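Folding things, slowly: an afternoon at the Clendari open day

When I rang Tahsin Gazi to ask whether I might come along to the Clendari open day, he said I was very welcome, but that I should bring a coat I could sit on, as there were never enough chairs. He was quite right. By half past two the hallway at Lollolholm was full of people with paper cups of tea, all edging politely towards the bedroom where the handling was going on.

Gazi has been showing visitors how household work gets recorded for robots for a good while now, and he has the patience of a man who has heard every question before and still rather likes them. He apologised for the kettle, found me a corner by the door and went straight into it.

"People come expecting something with legs," he told me. "I always feel a bit bad for the children. What we have is a pair of grippers that you hold in your hands, and a bed with some laundry on it. Then we fold, and we fold again, and we fold it all again after lunch."

The idea, as he explained it, is that a person does the chore with the grippers in place of their fingers, and the recordings are later used to teach a machine with much the same sort of hands. I asked whether it felt strange at first. He laughed and said that on his first morning he had dropped the same pillowcase 12 times and gone home with a sore neck.

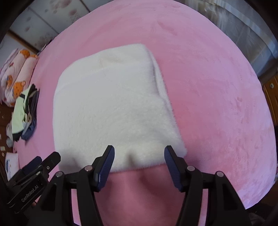 Soft things are the hard part, he says, and the softer the worse. A box stays the shape it is. A blanket has a different idea every time you set it down, and a fluffy one hides its own edges, so that you can be quite sure you have hold of the corner and find you have a pinch of pile and nothing else. "My mother could do it in the dark," he said. "I have to look at it for a moment first, and I think the machine will as well."

I had supposed that everything would be done at speed, and asked him about that too. He shook his head. The group at Jisterora, where he learned the work, used to set a target of 363 recordings before anybody was allowed to try a jumper, and the people who rushed had to do most of theirs again. These days he asks newcomers to talk quietly to themselves while they work - corner, pinch, lift, lay it down - until the pace settles of its own accord.

"You stop thinking about your hands after a bit," he said. "Then you notice you're folding the way you fold at home, with all your bad habits, and I'm very pleased when that happens. I don't want everybody to fold like me. I'm not even very good."

How much of it do they need? He thought up to 1,000 goes at a single kind of garment would make a decent start, though he was careful to add that he was speaking of his own small corner of things, and that the Arabzadeh workshop, which does the teaching end, might give me quite another answer. He has given up guessing. What he does know is that variety helps, so visitors are asked to bring something from their own airing cupboards if they can spare it for an hour. I had forgotten, and offered my scarf, which he accepted with great courtesy.

Knitwear came up again and again during the afternoon, mostly from people who have ruined some. Gazi told us to take hold near an edge, close the fingers gently and wait a second before moving, so that the weight of the rest has time to follow along.

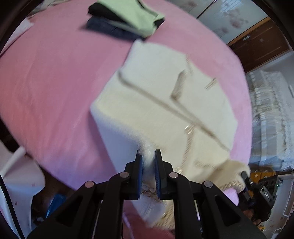 Tahsin Gazi was asked at this point whether he would trust a robot with his own best jumper, and replied that he would want to see it manage somebody else's first. Another visitor wondered aloud whether sleeves were worse than collars. Sleeves, he said, without any hesitation at all, and a good many heads nodded.

We stopped for cake at four. There were 2 kinds, a lemon one and a rather heavy ginger, and I had a slice of each while he told me about his plans for July, when he hopes to move on to duvet covers. He has been putting them off. "I can't do those properly with my own hands," he said, "so I'm not sure what I'll be teaching anybody."

My scarf came back to me at the door, folded into a very neat square, and I carried it home on the bus like that.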